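Small Things, Sorted
Gallery by Mahnaz Nazari
Posted October 29, 2021

Edivaldo Seixas and I spent most of July clearing out the supply drawers at Sinness, the shared studio we rent on the second floor. There were 206 items in the drawers when we started. We kept 100 of them. The rest went home with people, went to the school down the street, or went in the trash.

We settled on shallow trays because the deep bins had never worked. Small bottles fell to the bottom and stayed there, and people bought new ones. With a low wall on each side you can reach in from any direction and see what you have. Most of our trays are square, so they go side by side in a drawer without much wasted space.

The sorting was done on a white table, one tray at a time. A tray starts out empty and the things that belong to it go in one by one. Small bottles and tubes come first, then caps and lids, then anything flat.
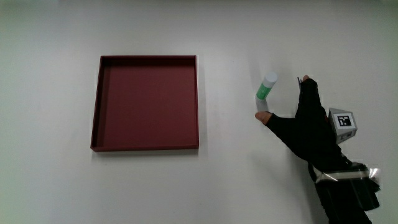

Colors helped more than labels did. We tried printed labels in the first week and they peeled off by the second. Now each kind of supply has its own tray color, and a sheet taped inside the cabinet door says which is which. Edivaldo typed the sheet. It has been corrected twice in pen.

Bottles with a little left in them were the slowest part. Our rule was to keep one of each and combine nothing. Anything with a dried-up cap was thrown out. Glue sticks got the same treatment.

The drawers are numbered from the window side. Trays for daily use are in the top two, and spare trays are stacked in the bottom one. Please put a tray back in the drawer it came from, even if another one is closer.

We still have 66 loose caps that don't fit anything we own. They are in a jar by the sink. Take any you can use before the end of the year.

Next gallery: the paper shelves
Back to all galleries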